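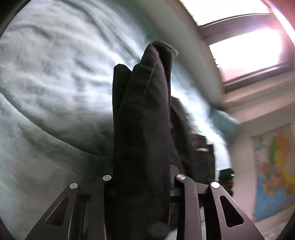
Black cloth in the hand-held gripper, with the pale green bedding behind it.

Last updated: January

I've spent more time than I'd like to admit comparing grippers, and my opinion has settled somewhere that annoys half the people I talk to. Forget the spec sheet for a while. Go pick up some clothes with the thing!

We had 2 hand-held units to try at Karnitz, the Kormont and the Clotevari, and on paper the Kormont wins everything. It has the wider opening and the stiffer links (and, okay, it looks great on a bench). Then you squeeze it on a sleeve and you learn what the numbers left out. Fabric folds over itself, it bunches, and you think you've got one layer when you've got three. I did 203 grabs with the Kormont before I trusted my own opinion of it, and my opinion is that a stiff finger makes you lazy about where you aim.

Dark clothes are the part I'd push hardest on. Everybody tests with a bright towel, and sure, a bright towel is lovely, every crease shows up. Put a black garment under a wide camera and half the folds go to shadow, and if you move your wrist fast the room smears too. I'd take a slower hand over a fancier camera any day. 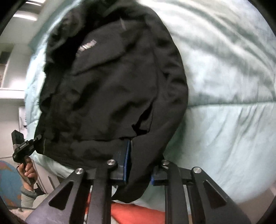

Should you buy the gripper before you pick the camera?
Pick the camera first, then find fingers that stay out of the part of the view you care about.

I know that's backward from how most teams shop. The Rao controller people will tell you it all gets fixed in software later, and some of it does, but I've sat through 17 software fixes for things a different fingertip would have solved in an afternoon. Soft pads wear out, yes. Buy more pads, they're cheap.

So I'm keeping the Clotevari, squeaky trigger and all. The Kormont can go back to picking up boxes, and I'll happily borrow it again if somebody puts softer fingers on it.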